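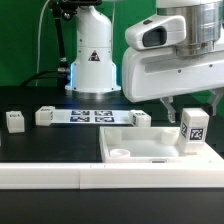

Tall white block in a white tray, black tabletop, green backdrop.

Labelling small plain parts: notes for the Kestora talk

Opening. Say good morning, say thanks to Bimla for the slot. The talk is 18 minutes with questions after. Handout is at the back by the door and has the sizes on it, so people don't need to write them down.

Start with the subject. We make sets of small white parts: blocks, cubes, posts, and the trays they sit in. They are used on a table, picked up, put down and put back. Every part has a printed square marker on it so that a camera can tell which one it is and which way it is facing. The talk is about the labels, the paper, where to stick them and how to look after them. I am leaving the software out. If anyone asks, Bimla is on after lunch and covers it.

Explain the name. The set is called Getow. It started as three parts and grew. Don't spend long on this.

Why white. White is the colour we could match when a part had to be remade. We tried a pale grey and two batches never looked the same side by side. The drawback with white is that you see every mark on it. Come back to this under cleaning.

First section: paper and margins

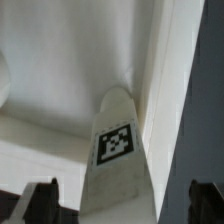

Paper labels need a white border, and the border needs to be wider than most people expect. The black square has a thick outline of its own, and if you trim right up to it the outline runs straight into whatever is behind the part. On a black table that is a real problem. Our sheets are printed with a dashed guide outside the square, and on the tall post the little grey dashes are still there along the top margin and down the sides, with white between them and the black. I leave them on. Cutting inside them looks neater but takes away border, and a second pair of hands will always cut a bit closer than the first. The same post has grey smudges and scuffs on its lower half, so it will come up again under cleaning.

Pause here and pass round the sample sheet. Ask for it back.

Points to make while it goes round:

Matt paper only. Glossy paper throws the light back and the black squares go pale.

Cut with a knife and a steel rule. Scissors curl the corner and the corner is what lifts first.

Print one size for the whole set if you can. We had 3 sizes at one stage and kept sticking the wrong one on the wrong part. The sheets from Arrieta come with the number printed in the gutter, so write that number on the back of the label before you cut it out. Once it is cut out you will be turning it round trying to match it to the drawing.

Glue stick is fine for a trial. For anything that will be handled for more than a week use thin double-sided sheet, put on the back of the paper before cutting.

Second section: the shape of the part

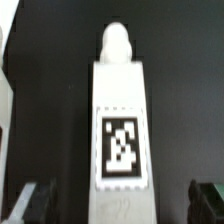
Notes by Tegan Kerslake

A tall part is harder to label than a cube. A cube has a flat face wherever you look and you can put the label in the middle of it. A tall part tapers, and if the top is rounded there is nowhere on it for paper to sit. The face you have left is the front of the body. Some people at the last meeting said ours looks like a chess pawn, with the small knob on top and the body getting wider towards the bottom. I don't mind that. It gives people a word for it.

Stick the label on the flat of the body and keep it off the edges. Draw a faint pencil line first. Put the top edge down, then smooth towards the bottom with a clean cloth. If it goes on crooked, take it off and use a new one. A label that has been peeled once never lies flat again.

A question I usually get is whether the marker should be square to the part or square to the table. Square to the part. The part will be at all sorts of angles and the label ought to go with it. Seen from low down the square looks wider at one edge than the other anyway, and that is normal.

Tall parts fall over. Mention it, because the tray section follows from it.

Cleaning. Dry cloth first. Then a white eraser on the scuffs, working away from the label. No water near the paper. The marks are nearly all low down on our tall parts, where people take hold of them. If a mark won't shift, leave it. It is the label that matters and the label should be clean.

Third section: trays 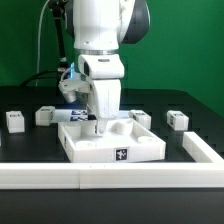
Trays began as a way of stopping things rolling off the table and ended up with labels of their own. A tray gets knocked and slides a little each time, so it needs a marker as much as the parts do. We put one on the front wall and a smaller one on the left side wall, which meant drawing the walls high enough to take the paper while keeping the tray shallow enough to reach into. Inside, the holders are different heights: the two at the front are low disks, and the back right one stands taller than the rest. People meeting the tray for the first time ask about that more than anything else. The cubes live outside it, on the table round the edge, with a small marker on one face each.

Say what I would change. The side wall label is too small. Next version the walls go up by 9 mm and both labels will be the same size.

Storage. Trays stack if you put card between them. Cubes go in a bag, tall parts wrapped one by one. Don't use newspaper as the ink comes off on white.

Posting sets abroad. We sent 3 sets to a school group in Asia in July and the tall parts travelled well. Two labels had lifted at the corner from the damp. We now put a spare sheet in every box, uncut.

Close. Sizes are on the handout. Spare sheets on the side table, please take one each. Questions.

If there is time left, show the grey batch and the white batch next to each other. They are in the blue folder.

2 comments · 5 shares

Related
Choosing a knife for paper and thin card
Bimla Rathore: reading small markers in poor light
Getow set: drawings and sizes
Handout from the Kestora meeting

Contact | © Kestora | Back to top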